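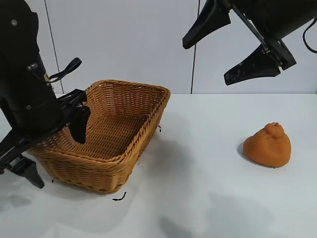
Skekow is a catalogue of variable star brightness measurements made from two sites, covering 441 stars brighter than magnitude 13. It is meant for people who want light curves they can load and plot without first reducing raw frames. Each star has its own plain text file, and the files sit in the release much as paper slips would sit in a rectangular wicker basket, one container with no folders inside it. Star names follow the usual constellation form with the space replaced by an underscore.

What is in the release

lightcurves/ – one file per star, comma separated
stars.csv – positions, variable type, period where known
comparison.csv – comparison stars used for each field
nights.csv – one row per observing night, with sky notes
CHANGES – what moved between versions

Columns in the light curve files

jd – Julian date at mid-exposure, corrected to the Sun
mag – magnitude, V band unless the flag says otherwise
err – one sigma error, photon noise and comparison scatter added in quadrature
site – N for Norðdahl, J for Jorkavard
flag – 0 good, 1 thin cloud, 2 high airmass, 4 unfiltered. Flags are added together, so 3 means cloud and high airmass.

How the measurements were made

Both sites use small reflectors with cooled cameras. Frames were dark-subtracted and flat-fielded, then measured with Wistis using a fixed aperture per field. Norðdahl has the darker sky but loses most of the summer to twilight. Jorkavard fills part of that gap, although its western horizon is poor and few stars were followed there past midnight in spring.

Magnitudes from the two sites were put on one scale using 49 stars observed from both. The offset is already applied. Do not apply it again.

Known problems

Nearly 13 per cent of the Jorkavard points carry flag 2. Leave them out for anything needing better than a few hundredths of a magnitude.

The shutter at Norðdahl stuck on several nights in March. Those frames were dropped, and the gap is real.

Periods are missing for 43 stars. Most are slow irregulars – a blank in that column does not mean the star was not checked.

Close pairs are measured as one object. They are marked "blend" in stars.csv.

Use and contact

The data may be used freely with credit to the catalogue and its version number. Ieva Rätsep looks after the Norðdahl reductions and Margaux Bailly the Jorkavard ones. Please report bad points with the star name and the full jd value, copied from the file without rounding.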